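Equipment Review: Gelen Parallel Gripper with Wrist Camera
Prepared for departments planning purchases in the next budget cycle
Reviewed by Marcelino Rangel, Shared Equipment Office

This review covers the Gelen two-finger gripper, purchased with the matching wrist camera and a set of tapered fingers. It is intended for department heads and laboratory managers who are deciding whether to include a gripper of this class in their equipment requests. The office has had the unit in service for 11 weeks on an existing arm. The arm itself was not part of the purchase and is not reviewed.

Price and what it includes

The quoted price for the gripper, camera and mounting flange was $3405. Readers should note that the fingers are quoted separately, as is the cable set for arms that do not use the manufacturer's standard connector. Our arm required the cable set. The quotation also assumed that the buyer would supply a computer for the camera feed, and a department without a suitable machine should add one to its request at the outset. Two departments have asked whether the purchase could be split across budget years. It can, but the distributor, Zunine, holds a quotation for a limited period only, and the second half may be priced again.

Delivery took 27 days from the date of the order. The shipment was complete and well packed. The printed manual covers installation adequately and says very little about maintenance, and we obtained the service schedule only after a written request to Zunine. Departments should ask for that schedule before signing.

Installation

Mounting the gripper was simple and required one technician for most of a morning. Setting up the camera took longer. The supplied software recognized the camera on the first attempt but did not retain its settings after a restart, a fault corrected by an update in May. We recommend budgeting two full days of technician time for installation, calibration and a first round of tests, even where staff have experience with similar equipment.

Performance

The office tested the gripper on small, light items, the kind most often named in departmental requests. Rigid parts of regular shape gave no difficulty. Thin items are a better test of a two-finger design, and we spent the greater part of the trial on them. A feather held by its stem is a demanding case, with very little for the jaws to close on and a vane that should not be touched at all.
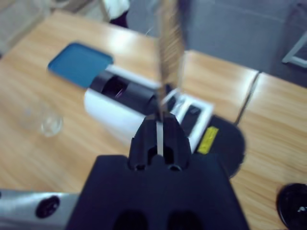

The tapered fingers are well suited to this sort of work, and we would not advise buying the gripper without them. The narrow tips leave most of a small object exposed, and they can be brought down among other items on a crowded table. The force setting is less satisfactory. Its lowest level remains firm for delicate material, and the steps between levels are coarse. A department that handles fragile specimens should request a demonstration with its own material before committing funds.

The wrist camera gives a useful close view of the fingertips and the work surface. Fast movement produces noticeable blur, and operators who need a clear image should plan for slower motion near the object. The housing of the gripper also takes up a good part of the lower view. Neither point is unusual for equipment of this type – both should be considered where the camera is the only source of images. A second, fixed camera is a modest addition and belongs in the same request.

Running costs

The manufacturer rates the finger pads for 2000 hours. We have not reached that figure and can offer no opinion on it. Pads are sold in pairs, and we suggest keeping one spare pair on hand. The extended warranty was declined in our case, the standard term being long enough to cover the trial and the first teaching term.

Alternatives

Quotations were also obtained for the Queiroz adaptive gripper and the Hisano compact model. The Queiroz unit offers finer force control at a considerably higher price, and its fingers are broader. The Hisano unit is the least expensive of the three but has no matching camera, and the bracket needed to add one removes much of the saving. We have not tested either unit on our own arm.

Recommendation

The Gelen gripper is recommended for teaching and general research use, with the tapered fingers and one spare set of pads. It is recommended with reservations for fragile material. Departments should submit a single request that lists the gripper, fingers, cables, computer and technician time as separate lines, and should attach the written quotation together with the service schedule. Requests that show only the base price will be returned for revision.

The trial unit may be reserved through the Shared Equipment Office for periods of up to one week. Borrowing departments are asked to supply their own test objects and to return the fingers with the gripper.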